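Jillinance opens orders for Plusari, a shelf-stocking arm for small stores

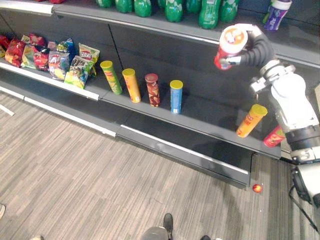

Zhong wrote to us after trying Plusari that the chips worried everyone at first, but the canisters were the real test, and would we please hurry up with the night mode. We're on it! Night mode ships in August, free to everyone who orders before then.

I've been working on this product for a long time, so forgive me if I sound excited. Plusari is one white arm with a gripper, plus our Cila software, and it does the job I hated most when I worked a register: putting snacks back where they belong. It picks up a can of chips, holds it upright, and sets it down on the shelf you already have (no special racks, no magnets, no stickers on your stock).

Cila comes with 300 common grocery items already loaded. Teaching it a new one takes 2 minutes, and you can do it from your phone.

The starter kit is $4000 and includes the arm, the base, the cables and a year of Cila. Monthly rental is open too, in 11 states for now, with more to come once we've hired more installers. Soft bags are supported, but I'd start with canisters and bottles while you get the hang of it.

Orders and demo requests are open now on the Jillinance website. Store owners who'd like to try before buying can ask for a demo unit on the same form.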